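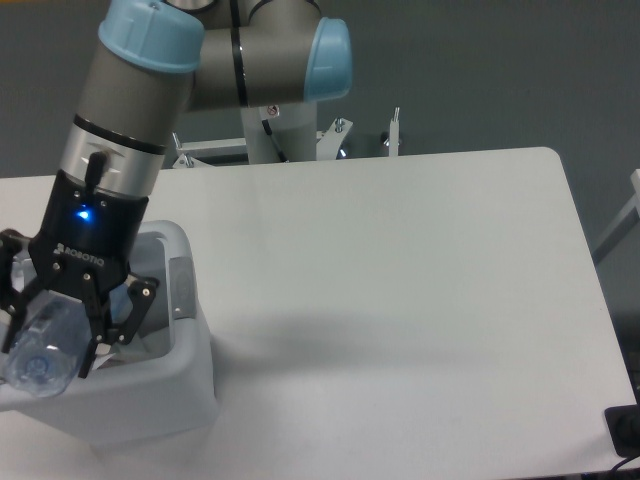
A clear plastic water bottle held over a light gray bin.

Bottle deposits are coming to Lesitz, and my garage is ready

By your neighborhood columnist
12/12/2020

We use cookies to improve your visit. Manage settings | Accept

Well, it's official! The town council voted this week to start a bottle deposit drop-off, and the first one opens next month in the parking lot behind the Drisano market on Chevalier Street. I've been hoping for this ever since the curbside pickup got cut back in November (my garage smells like old soda, ask my husband).

You'll get a nickel back on each plastic bottle, up to 66 bottles a visit. Cans come later, and glass is still up in the air. I asked at the town office about milk jugs and got a polite "not yet," so keep putting those in your regular recycling for now. 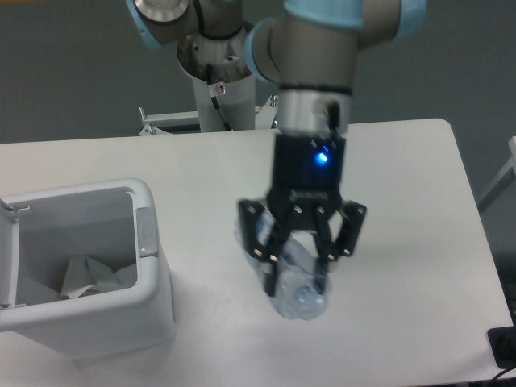 A crumpled plastic bottle. Crushed ones count too, as long as the label is still on.

The town set aside $3000 for the first season, mostly for signs and bin rental from Jindus, the same outfit that hauls our yard waste. They're hoping to take in roughly 1000 bottles a week. I think they'll blow right past that, judging by my own street!

Hours are Tuesdays and Saturdays, opening at 11 in the morning and closing at three. Rinse your bottles, leave the caps off, and bring them in a bag you don't mind losing. You can take your money in cash or give it to the school music fund, and I'm going back and forth on that one (we have a lot of bottles).

Last updated: Saturday, 4:10 p.m.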